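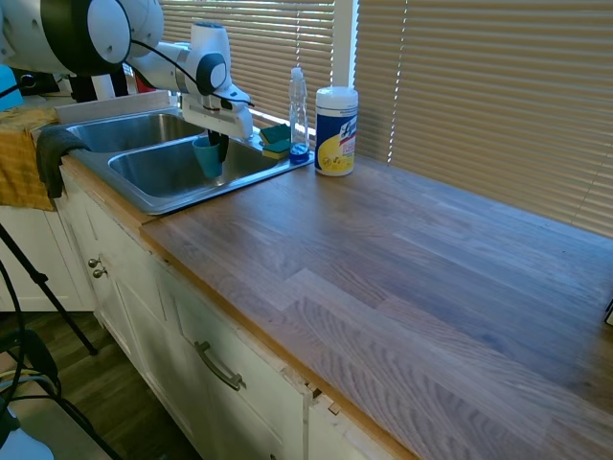 Goltthorpe Dish Soap Concentrate, 5 L refill
Item 3618
$35.00
In stock at Tuvgate and Cluvergate

I started making this soap in my own kitchen in Quinlan, mostly out of grumpiness. Everything at the supermarket smelled like a lemon that had never been near a tree, and I was chucking out a plastic bottle every few weeks. So I mucked around with batches until I had one that cuts through lasagne grease and doesn't wreck my hands (I hate wearing gloves). It's still the one I use every night!

The scent is very light, a bit of rosemary and a bit of mint. If you want none at all, pick Unscented from the colour and scent menu. Same price, same soap.

How I use it
For a full sink I put in one capful while the water's running. For a quick wash of a cup or two, a drop on a wet sponge is heaps. You can also make a spray: one capful in a spray bottle, fill it up with water, tip it gently end over end. Please don't shake it or you'll be waiting all evening for the foam to settle. The spray is great on benches and stovetops, but keep it off unsealed stone and wipe it up afterwards.

Not for dishwashers. I mean it, I've mopped that floor.

What's in it
Water, coconut-based cleaners, glycerine, salt, citric acid, a preservative, and the rosemary and mint oils in the scented one. No dye, so it may look slightly cloudy in winter. Stand it somewhere warm and it clears up.

Refills
Bring your empty back to either shop, rinsed and with the lid on, and I'll take $5 off the next one. Any label is fine, even a half-peeled one. The pump is sold separately (item 716) and fits the old square jugs as well as the new round ones.

Postage
It's a heavy jug, so postage is worked out at the checkout. Pick-up is free, and orders in before noon are ready the next morning.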